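Nomley Rally Handbook, Section 4: Setting up the battery log and driver display

Read this before the car leaves the trailer. Reading it afterwards is also allowed, but Meinir Hopkin will be the scrutineer and she has heard every excuse.

You will need the display unit, its two leads, the team code from your entry letter and a driver who can sit still.
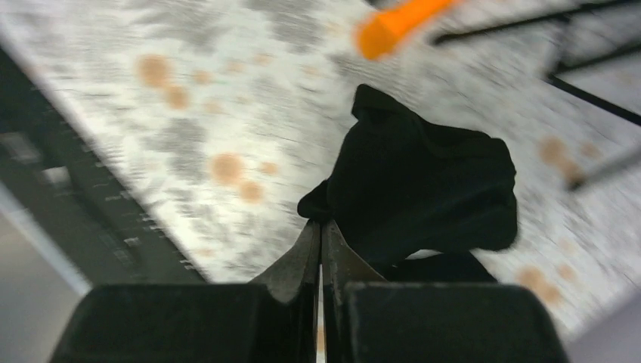
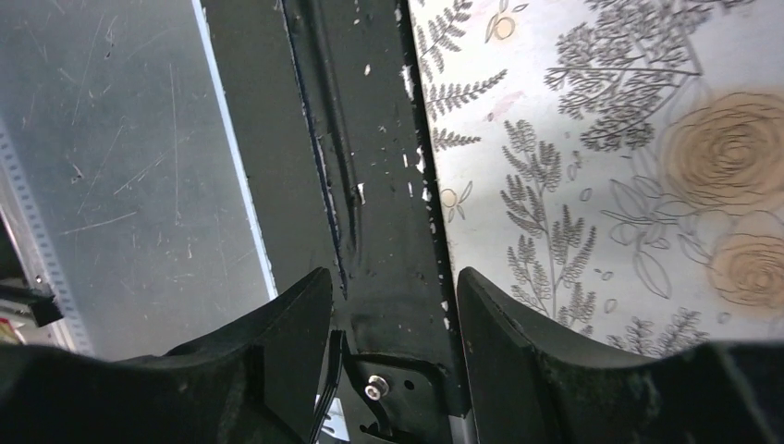 Black cloth on a pale covering (first); worn black bar (second).

4.1 Fitting the display

1. Switch the main isolator to OFF and take the key out. Put the key in your own pocket. Other people's pockets tend to leave for Firville at lunchtime.
2. Clip the display to the cockpit rail where the driver can read it without leaning.
3. Connect the grey lead to the battery monitor, then the red lead to the auxiliary supply. The plugs fit either socket. The display works in only one arrangement.
4. Turn the isolator to ON. The screen should show the Vasiliu logo, followed by a row of dashes.

CAUTION: Never connect the display straight to the solar array. The fuse will go first, then the display, then your deposit.

4.2 Entering the team code

1. Hold MENU until the display beeps.
2. Enter your code with the arrow buttons. The Prendton test car uses 3815, so please don't. Last year two teams did, and Adelmo De Luca spent an evening working out whose battery was whose.
3. Press SAVE. The screen goes blank for a moment. Pressing SAVE again during this moment takes you back to step 1.

4.3 Setting the alarms

1. Choose ALARMS, then TEMP. Set the upper limit to 50 degrees. The driver's comfort is not measured.
2. Choose SPEED and enter the limit from your route notes. Time penalties for speeding are added at the next control stop, and arguing does not pause the clock.
3. Choose RANGE. The longest stage is 266 kilometres, so a reading of nearly that on the start line deserves a quiet talk with your strategist.

NOTE: The range figure assumes steady sunshine. It was written by an optimist and should be checked against the forecast.

4.4 Before the start

1. Run the log with the car standing still until the sample light turns green.
2. Download the file and hand it to Despina Nikolaidis at the timing desk.
3. Refit the canopy. If the driver is still outside it, begin again.

If the sample light stays amber, go to Section 7.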